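Tips for Recording Table-Setting Demonstrations with Hand-Held Grippers

These tips are for anyone teaching a robot a kitchen task by doing it by hand, with a gripper in each fist. Most of them come from the Nesindale table-setting job, where we kept 873 demonstrations and threw out more than I like to admit. They apply to clearing, sorting and wiping too.

Set up the table first

Cover the tabletop with one big sheet of pale paper. Bare wood gives you glare spots and knots, and a wooden tray gets lost against it. Tape the sheet underneath, never on top. Tape on top shows up in the recording, and Valdir Macedo once lost a morning's work when a corner of tape moved between takes.

Put the placemat down flat and smooth it with your palm. Cloth and woven mats creep a little every time something is dragged over them, so straighten the mat between takes.

Use dishes with a rim the fingers can close on. A wide flat rim is easiest. Thin glass and anything with a slick, rounded edge should wait until you have some practice.
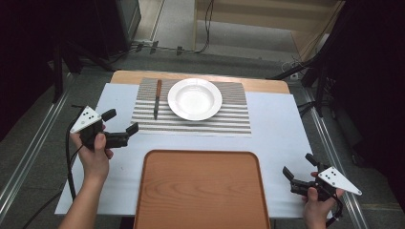
Both grippers open, with the plate and knife on the striped mat and the tray at the near edge.

Start every take the same way

Pick a starting pose and stick to it. Ours is both jaws open, hands low and apart, wrists relaxed. Hold still for a slow count of 4, then move. If you begin from a different place each time, whoever trims the recordings will have to hunt for the beginning.

Move the objects between takes, but not your feet. Shift the plate a hand's width, turn the knife a little, slide the tray left or right. The robot needs to see the job done from a lot of different layouts. Jummai Isah keeps a stack of index cards with layouts sketched on them and deals one per take, which works better than trying to be random on your own.

Handling the grippers

Squeeze slowly. A quick snap looks fine to you and comes out as a jump in the recording.

Keep your knuckles out from between the jaws. Sounds obvious. Do it for an hour and see.

Keep the marker plates facing up and clear. Long sleeves are the usual trouble, so push them above the elbow.

Route the cables down and away from you before you start, with enough slack to reach the far side of the mat. If you feel a tug, stop and throw out the take.

For knives and spoons, grab the handle near the middle. Picking up by the end makes the other end swing. If the knife is lying close against a dish, move the dish first.
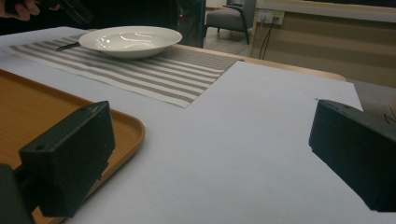 Check what the gripper sees as well as what you see. Leaning over the table, you have a clear view of everything. The camera on the gripper is low and close, and one finger can hide the tray corner you are aiming for. Tilt your wrist until the target sits in the gap between the fingers, then go in. Tahsin Khondokar plays back the first take of every session before anyone records a second one. Five minutes there can save you an afternoon.

When you fumble

Drop something? End the take and start over. Small corrections are fine to keep, such as letting go of a rim and taking a better hold. Don't keep a take where you used a bare finger to nudge something into place.

Breaks

Stop after 30 takes. Past that, people get sloppy on the release and begin letting go before the dish is down. Shake out your hands, wipe the finger pads with a damp cloth, dry them, and look over the paper for creases. Replace the sheet if it has torn.

Write down the layout card, who was recording and anything odd, right after each take. A pencil and a clipboard are enough.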